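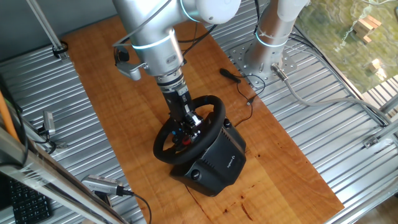
4.2 Veränderungen der Tätigkeit an den Prüfplätzen

Die Prüfung von Eingabegeräten wurde am Standort Tadgate bis zur Umstellung vollständig von Hand durchgeführt. Lenkräder, Pedale und Schalteinheiten kamen als Rückläufer aus dem Handel, wurden ausgepackt, angeschlossen und nach einem festen Ablauf bewegt. Der Betrieb, 1963 als Reparaturwerkstatt für Büromaschinen gegründet und heute Teil der Skyrme-Gruppe, beschäftigte zum Zeitpunkt der Erhebung 77 Personen, davon 30 in der Prüfung. Mit allen 30 wurden Leitfadeninterviews geführt, bei einem Teil von ihnen zusätzlich Schichtbeobachtungen.

Seit der Einführung der Roboterzellen greift ein Arm das Gerät und führt die Bewegungen aus. Abb. 3 zeigt einen solchen Arbeitsplatz mit einem Logitech-Lenkrad auf einer Holzplatte; der Greifer hält das Rad an der Nabe. Die Auswertung der Signale übernimmt die Software Nerkine, die jeden Durchlauf protokolliert und Abweichungen vom Sollverlauf markiert. Den Beschäftigten bleiben das Einrichten, das Freigeben der Ergebnisse und die Behandlung der Fälle, die das System nicht zuordnen kann.

Abb. 3: Roboterarm an einem Lenkrad mit Sockel, Prüfplatz in Tadgate.

In den Interviews wird die körperliche Entlastung durchgängig genannt. Das wiederholte Drehen bis zum Anschlag hatte vor allem in den Handgelenken und Schultern Beschwerden verursacht, und mehrere Befragte gaben an, früher gegen Ende der Schicht langsamer gearbeitet zu haben. Weniger einheitlich fallen die Aussagen zum Inhalt der Arbeit aus. Eine Prüferin beschreibt den Verlust so: »Ein Lager, das bald kaputtgeht, habe ich gespürt, bevor man etwas messen konnte. Jetzt sehe ich eine Kurve und muss mir überlegen, was meine Hand dazu gesagt hätte.« Andere halten die Kurven für die bessere Grundlage, vor allem bei Reklamationen, in denen das Ergebnis belegt werden muss.

Im Beobachtungszeitraum wurden 883 Durchläufe erfasst. Eingriffe von Hand betrafen überwiegend die Einspannung und die Kabelführung. Diese Tätigkeiten sind in den Stellenbeschreibungen nicht aufgeführt und werden in der Zeitplanung nicht berücksichtigt. Die Beschäftigten verteilten sie untereinander, in der Frühschicht meist nach Erfahrung, in der Spätschicht nach Anwesenheit. Rees und Prothero berichten für das Lager in Sullton einen vergleichbaren Befund: Auch dort entstand nach der Automatisierung ein Bestand an Nebenarbeiten, für den keine Zuständigkeit festgelegt war.

Veränderungen zeigen sich außerdem bei der Einarbeitung. Vor der Umstellung lernten neue Kräfte über mehrere Wochen neben einer erfahrenen Person. Die heutige Schulung umfasst die Bedienung der Zelle und die Sicherheitsregeln, die manuelle Prüfung wird nur noch am Dienstag und auf freiwilliger Basis geübt. Dwynwen Rees, die die Interviews in der Spätschicht führte, notierte mehrfach, dass jüngere Beschäftigte bei unklaren Ergebnissen den Durchlauf wiederholten, während ältere das Gerät aus der Zelle nahmen und selbst daran drehten. Beide Vorgehensweisen sind nach der Arbeitsanweisung zulässig. Wie sie sich auf die Entscheidung über Freigabe oder Ausschuss auswirken, wird in Abschnitt 4.3 behandelt.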